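Flulten Hand-Held Gripper
Demonstration days at the Stendberg workshop

Product overview | Demonstration days | What's in the case | Hire and purchase | Contact

The Flulten is a gripper you hold and work yourself, with your own hand in the handle and your own eyes on the job. People buy it or hire it to show a robot how a task is done, before there is a robot anywhere near the table. We have been making it at Stendberg for a good while now, and over that time we have learned that the best way to sell one is to put it in somebody's hand and go and make the tea.

So we hold demonstration days. They are small, friendly affairs, with no more than eight visitors at a time, and you are welcome whether you run a packing line, teach at a college or simply want to see what your colleague has been going on about since the last one. You don't need to have written a line of code or to know anything about robots. Quite a few of our visitors haven't and don't, and they often ask the questions that keep us talking well past lunch.

What happens on the day

We start at ten with coffee and a short talk from Ama Agbenyega, who looks after the gripper side of things here and has done since the very first version (which was a good deal heavier, as she will tell you). She takes one apart on the bench and passes the pieces round, so you can see how the body is printed, how the fingers come off and where the wear shows first. Please do handle everything. If something breaks we would much rather it broke here than at your place.

After that we move to the tables and get on with the real work. Each table has a different set of things to pick up, and you can go round them in any order you fancy. There is a soft goods table with cloths and gloves, a kitchen table, and the one that everybody ends up crowding round, which is the packaging table. Obed Abubakari runs that one, and he has strong views on packaging – ask him about cling film if you have the time.
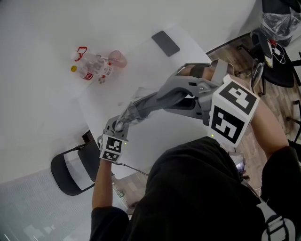

Clear packaging is the hardest thing we put in front of visitors, and it is the reason a good many of them come. A cardboard box has plain edges and more or less stays the shape it was when you reached for it, whereas a thin plastic sheet slides, folds and takes its colour from whatever it is lying on. On a white table you are often going by the shine alone, as with the crumpled clear piece between the gripper fingers here, and you come to appreciate having a proper look down over the top of the work. The bottles lying at the back make a useful contrast, as they hold their shape and one of them has a carry loop round its neck to go for. Most people begin with a bottle, feel rather pleased with themselves, and then spend the next half hour on the plastic.

We let everyone have as long as they like at this stage. It is a funny sort of skill to pick up, a bit like learning to use someone else's scissors, and your first few tries will be slow. Obed's advice is to close the fingers more gently than you think you need to, and to stop looking at your hand. By the afternoon most visitors have found their own way of doing it, and we have borrowed one or two of their tricks for the handbook over the years.

The afternoon session

Lunch is at half past twelve and is on us. Let us know beforehand about anything you can't eat. Afterwards we sit down with the recordings from the morning and go through them on the big screen using Motum, the viewing program that comes with every gripper. It plays back the movement of the hand alongside the picture, and you can slow it right down, mark the good attempts and throw out the ones where somebody sneezed. You are welcome to take your own recordings home on a memory stick.

The last hour is left open on purpose. Some people go back to the tables, some want to talk about prices, and some have brought a carrier bag of their own products for us to try. We love the carrier bags! If your item is sharp, very greasy or alive, please ring first.

About the gripper

Hand-held body, 3D-printed, grey
Weight: 750 g
Fingers: grey, one pair fitted, spare pair supplied
Strap: grey, adjustable
Markers: printed cube fitted to the body, small cube for the other hand
Software: Motum, one licence included
Guarantee: 18 months, parts and labour
Carrying case: included

The strap is worth a mention, as it is the part we have changed most often. It goes over the hand and should be snug enough that you can open your grip without the whole thing dropping. If you have very small or very large hands, tell us when you order and we will send the other length at no extra charge. Left-handed users should have a word with Ama, who is left-handed herself and keeps a version set up the other way round.

Please don't leave the gripper on a sunny windowsill or in a parked car. The printed parts are tough enough for daily use, but they do not care for heat, and a warped body can't be put right. A wipe with a damp cloth is all the cleaning it needs.

Hire or buy

You can hire a Flulten by the week or the month, and if you decide to keep it we take the first month's hire off the price. Hire customers get the same case, the same spare fingers and the same people on the end of the telephone. Colleges and schools should ask for the Tefera rate, our reduced price for teaching, which covers two grippers on one agreement.

Coming along

Our spring days are now full, I'm afraid, but places for October are open and we would love to see you. There is no charge. Parking is at the rear of the building, the door is on the level, and there is a quiet room if you need a break from the chatter. Wear something with sleeves you can push up, and leave bulky bracelets and watches at home as they catch on the strap.

To book, use the form on the Contact page and tell us how many of you are coming, what you would like to pick up, and whether you would like to start at the packaging table. Ama answers the messages herself, usually by the next working day.

Page last updated 23 Apr 2023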